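Stornwood Mending and Sewing Program: Progress Report to the Mengal Fund

Reading time: 7 minutes
Last updated: September 2023

This report covers the second half of the grant period. It follows the headings in the Mengal Fund's reporting guide, except that we have put the section on equipment ahead of the section on attendance. Most of what changed in this period changed on the equipment side, and the attendance notes make more sense after it.

Summary

The program now runs at two sites, Stornwood and Gumbridge. Stornwood is open in the daytime and the evening. Gumbridge is open in the evening only. Both sites offer the same thing: a free place to bring clothes and household textiles that need fixing, a beginner sewing course, and open table time for people who already sew and want to use the machines.

The beginner course is running as planned. The repair sessions are busier than planned at Stornwood and quieter than planned at Gumbridge. The advanced course has been pushed back. We are within budget overall, with an overspend on thread and needles that is explained below.

Equipment

We bought five sewing machines with the grant. All of them are mechanical models with a metal frame. We looked at computerized machines and decided against them. The people who come to us tend to own an older machine at home, or have been given one by a relative, and we want what they learn here to carry over. A mechanical machine is also something we can clean, oil and time ourselves.

One machine came with a bent bobbin case and had to go back. The replacement took most of the summer to arrive. During that time we ran the Stornwood course with people sharing, which slowed the lessons on zippers and buttonholes. The supplier paid the return shipping.

The overlocker was not in the original application. We asked to move money from the furniture line to cover it, and the Fund agreed. It has been worth having. Knit fabrics make up a large share of what comes in for repair — T-shirts, leggings, children's pajamas — and a plain zigzag seam on those does not hold up well in the wash. The overlocker stays at Stornwood. It is heavy, and moving it back and forth would knock the settings out.

Irons have been a weak point. We bought cheap ones and they leak. We will replace them from the small equipment line with one good iron for each site, and use the cheap ones dry for fusing interfacing until they give out.

Beginner course

The course starts with threading the machine and sewing straight lines on paper, then moves to a drawstring bag, a cushion cover with a zipper, and a simple hem on a pair of pants the person has brought from home. The hem is the lesson people ask about most. For many of them it is the reason they signed up.

We changed the order of the course after the first group. We had taught zippers before corners, and people were trying to turn a cushion cover through a gap with bulky, untrimmed corners. Corners now come first. We also dropped the apron. It used a lot of fabric, and several people told us they did not need one.

Each lesson lasts two hours. We considered making them shorter for the evening group, but setting up and packing away takes the same time whatever the lesson length, so a short lesson would leave very little sewing. Tea is served at the end and not in the middle, for the same reason.

Written handouts have been reworked. The first set was too wordy. The new ones have a line drawing for each step and large type, and we print them on card so they can stand up behind the machine. The Gumbridge group pointed out that the drawing for the bobbin was upside down. It has been fixed.

Hand stitching and decoration 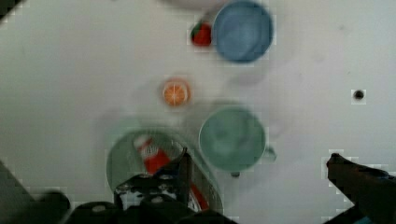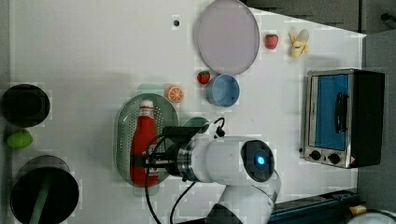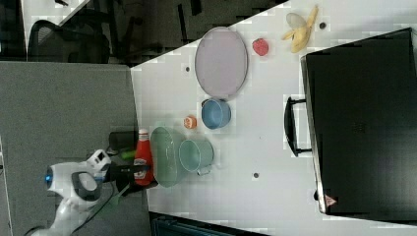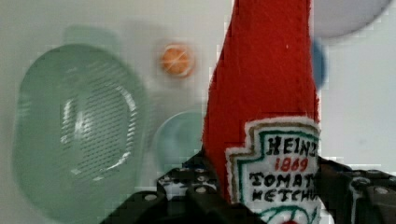
Hand stitching was added to the program at the request of the open table group, who wanted something they could take home and work on without a machine. We began with darning and visible mending, then went on to backstitch, stem stitch and chain stitch on scrap cotton. Lettering came next and it has been the hardest part to teach. The plush ketchup bottle is a fair guide to the level we are aiming for: the brand name is stitched in black capitals, the year 1869 in red, and there is an olive-brown outline and a thinner green stripe inside the fluffy white border. The stitching is slightly irregular and the words still read clearly. We want learners to see that a letter does not have to be perfect to do its job. Our own first attempts at name labels for coats were much too small, and the thread filled in the loops of the letters. We now ask people to draw their letters at twice the size they think they need and to use fewer strands.

Felt has worked well as a base for beginners. It does not fray, it takes a needle easily, and a crooked edge can be trimmed. The drawback is that it pills with washing, and people who put felt patches on children's clothes have been disappointed. For anything that will be laundered we now steer people to washed cotton or denim.

A small group at Stornwood has started on soft toys. This was not planned, but it suits the scrap bin, and it teaches curved seams, clipping and closing a gap by hand with a ladder stitch. We have asked the group to leave off buttons and beads for anything going to a young child, and to embroider eyes and details instead.

Repair sessions

The repair sessions are the part of the program most people in Stornwood have heard of. Someone brings an item in, sits with a person who can sew, and the two of them work on it together. We do not take items in to be collected later. We tried that early on and ended up with a cupboard full of coats.

The most common jobs are hems, split seams, worn inner thighs on jeans, broken zippers and lost buttons. Zippers on winter jackets take the longest, and we now suggest replacing only the slider where the teeth are still sound. A good number of jackets have been saved this way for the cost of a small part. Curtains are awkward at both sites, as the tables are not long enough, and we have started asking people to phone first if they want to bring them.

Gumbridge has been slower. The hall is on the far side of the bridge from the bus stop, and the evening sessions overlap with the last bus back toward Wenstead. We have moved the start time forward. It is too early to say whether this will help. We have also put a notice in the laundromat, where people are likely to be looking at their clothes anyway.

Attendance

We agreed with the Fund that we would keep sign-in sheets and would not ask for personal details beyond a first name and a town. The sheets are available for inspection. The pattern is steady at Stornwood, with the usual dip during the school vacation. At Gumbridge the course has held its members well but few new people have come to the repair evenings.

People who finish the beginner course often go on to the open table. A few of them now help out at repair sessions, which was one of the aims in our application. Men are still a small part of the beginner group and a larger part of the repair sessions. We have not found a good way to close that gap. Taking the word "dressmaking" off the poster did not make any difference that we could see.

Budget

Rent and insurance are on target. Travel is under, as the two sites have shared fewer materials than expected. Thread and needles are over. We had budgeted for one weight of needle and should have allowed for ballpoint needles for knits and heavy needles for denim. Beginners also break needles, and we underestimated how many. The overspend has been covered by the saving on travel.

Fabric costs have been low. Most of the cotton has been donated in the form of sheets and duvet covers, which we wash before use. We have had to turn down upholstery fabric at both sites for lack of storage.

What was delayed

The advanced course was due to begin in this period and did not. It needs a large cutting table, and the one we ordered did not fit through the door at Stornwood. The joiner is making a folding one in two sections. Once it is in place we plan to run the course over four weeks, beginning with pattern alteration.

The lending scheme for machines is also behind. We have written the loan form and the care sheet, but have not settled what happens if a machine is damaged at home. We would welcome a conversation with the Fund about whether the existing insurance can be extended, or whether a small returnable deposit would be acceptable under the terms of the grant. Our preference is to avoid a deposit if we can.

Next period

We will move the Gumbridge repair evening again if the new start time makes no difference. The advanced course will open at Stornwood first. We intend to hold a shared open table for both sites before the winter, with the heavy coats and jackets in mind, and we will ask the Wenstead library if it can lend its meeting room, which has good light and a long run of tables.

A full set of receipts is attached separately, along with the revised handouts and the draft loan form.

Related items
Stornwood Mending and Sewing Program: first progress report
Choosing needles for knits, cotton and denim
What to bring to a repair session
Gumbridge evening timetable
Donating fabric: what we can and cannot take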